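Getting tea and coffee rings off a matte white table

I love my white table. I loved it a little less the week I moved my morning tea over to it, and every cup I own decided to leave a souvenir. If yours has a matte finish you know the problem already - it grabs a stain faster than a shiny top does, and you can't scrub it hard or you end up with a polished patch that shows up every time the sun comes in (ask me how I know!).

What you'll need

Baking soda, dish soap, two soft cloths, a small bowl and some warm water. I used to keep a bottle of Mivila spray under the sink for this and it was fine, but it smelled like a swimming pool and I haven't bought it again.

Step 1: Wipe first, judge later

Clear off whatever's near the ring and go over the whole area with a damp cloth and a drop of dish soap. A fresh ring will usually come right up at this point and you can go drink your tea. Dry it and look at it from the side, down low, with the window in front of you. Old rings hide from straight above.

Step 2: Make the paste

Two spoons of baking soda, one spoon of water. You want it about as thick as toothpaste. Pat it onto the ring with your fingers and leave it alone for 10 minutes. My friend Ingeborg Egger leaves hers for 30 and swears by it, but it dries into a crust and then you're chasing white dust all over the room.

Try it on a hidden spot first if your table is painted wood. Paint can be touchy.

Step 3: Lift it, don't grind it

Wet the second cloth, wring it out well, and wipe in long strokes, the full length of the table if you can manage it. Little circles are what make those shiny patches. Rinse the cloth and do it again until you stop seeing a chalky film, then dry everything and put your cup back. A plain white top against a light gray wall is such a nice calm thing to look at once the marks are gone.
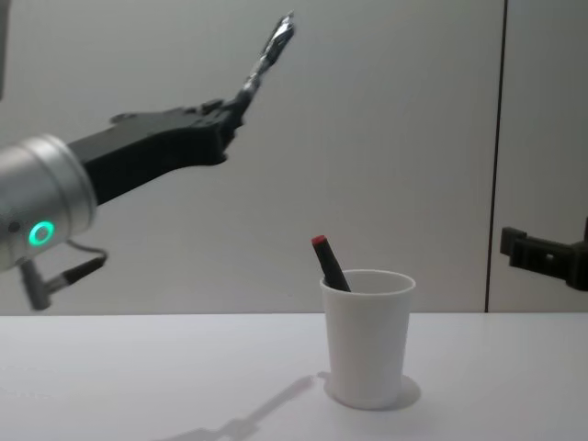 Step 4: Fix the cup too

I skipped this for ages. A lot of cups have a rough, unglazed ring on the bottom, and that's where the tea sits and waits for you. Turn the cup over and scrub the foot with what's left of your paste and an old toothbrush, then rinse.

If it still marks

Repeat steps 2 and 3 once more the next morning. After that I'd stop and live with it. I have one faint ring left from December, over by the wall, and these days the sugar bowl sits on it.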